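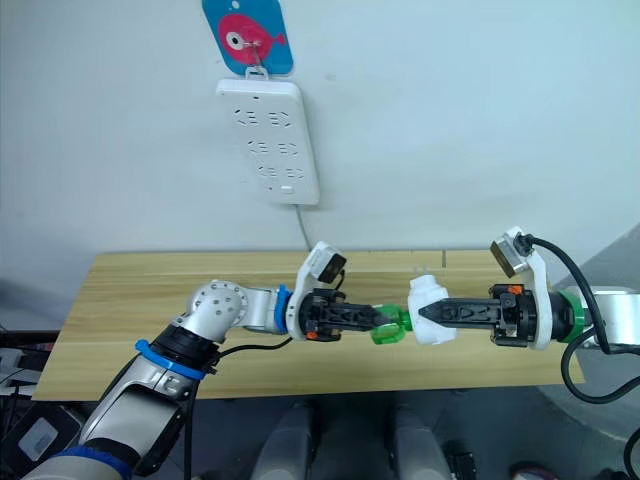 From: Ifor Penry
To: Hurkutton well monitoring list
Subject: Re: Logger drift at the Gudanine wells

Erlinda Castillo wrote:
> The April download shows well 5 dropping steadily against the
> manual dips. Conductivity is up to 3,835 as well, and it has never
> been over 3,000 before. Is this real, or is the sensor going? I would
> like to know before I send the table to Märta.

Two separate problems, I think.

The level first. You corrected with the barometer at Jinar, which sits well uphill of the wells. A fixed elevation offset is fine, but the Jinar clock was never moved back to standard time, so the air pressure is being subtracted an hour late. That gives you noise – it does not give you a steady drop. For the drop I would look at the hanging cable. The old ones stretch, and the logger ends up deeper than the sheet says, so the offset needs redoing from the latest dip. 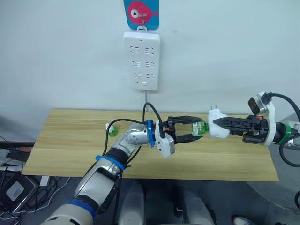 Check the sign before you apply it. A longer cable makes the raw reading go up, and if the spreadsheet computes depth to water from the original cable length, the error shows as a rising water table. If yours is falling, stretch is ruled out and I would suspect the sensor zero. Hang it in air overnight next to the barometer and compare.

Conductivity: check whether the file is at 25 C or uncorrected. Reinaldo changed the export settings last year.

I would hold the table until both are done.

Ifor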